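# About Saltell

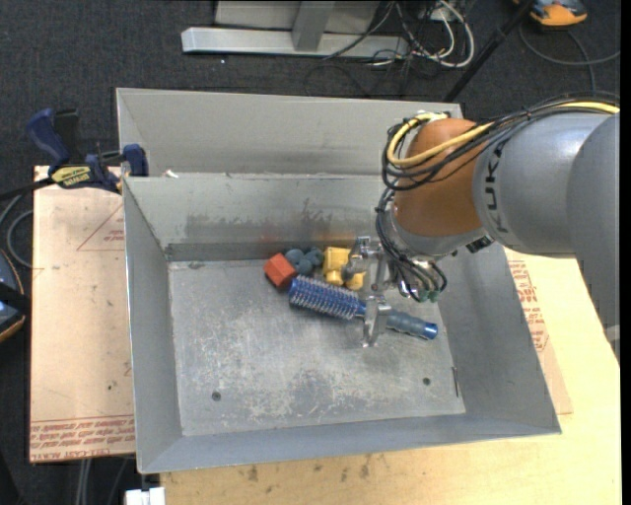
*A blue round hairbrush and three toys in one of our metal bins.*

We sort household odds and ends that other people have given up sorting. House clearances, school lost property, the last boxes from a closed shop. Most firms in this line will tell you that everything finds a new home. We have never believed it, and our own books don't show it. Of the 1605 mixed lots we took in last year, 662 went on to charity shops and playgroups, 466 were sold, and the rest went for recycling or to the tip.

Saltell was set up by Dirk Smits, who had spent 14 years at Prultow watching good things get crushed along with bad ones. He is still doubtful about most of what is written on sorting, including much of this page. Riku Sugawara joined from Laing and runs the floor at Skalbridge.

**How we work**

We use plain sheet-metal bins. People ask why we don't have something smarter, with coloured trays and labels. We tried trays one October and they cracked. Metal gets scuffed and scratched and carries on.

Toys and brushes are the awkward ones. A toy may be perfectly sound and still have no takers. Hairbrushes we mostly turn down for resale, however good the bristles look, and we don't much care for the argument that a wash makes them new.

**What we won't promise**

We won't give you a "green score". We were offered one by two different consultants and neither could say what went into it. You can have a list of what came in and where it went, line by line, and make up your own mind.

Visits are by arrangement, weekdays only. Please don't leave bags at the gate.

*Page last changed 23 May 2021*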